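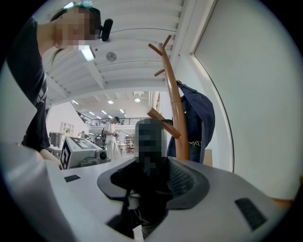

Predness library gets its evening hours back

1/6/21

Good news for those of us who never make it anywhere before dinner! The Predness branch library is going back to late opening two evenings a week, and I could not be happier (my overdue pile and I have missed the place).

I stopped in to ask Eleri Gwilliam, the branch manager, how it came about. She told me 379 people signed the petition that sat on the front desk all fall, which is a lot of signatures for a town where it's hard to get folks to agree on a stop sign. The county read it, grumbled a little about the heating bill, and said yes through July. After that they'll look at the numbers again, so if you want the late hours to stick, go use them.

The doors will stay open until 8 both evenings. The kids' room closes at 7, same as before. Holds can be picked up right until closing, and the computers shut down a little early so don't leave your printing to the last minute like I always do.

There's a new reading group too, run by Ashraful Fakir, who used to teach history over in Istard. He's starting with short stories and wants to keep it to 23 people so everyone gets a chance to talk. I asked if you have to finish the book. He laughed and said he'd prefer it, but he won't be checking. Sign up at the desk or call the branch. I'm already on the list, and I plan to sit near the radiator.

One more thing, for anybody who parks on Lastedent Street: the side lot is still being patched, so use the front entrance for now. Eleri says the book drop has moved around to the front as well, next to the bike rack.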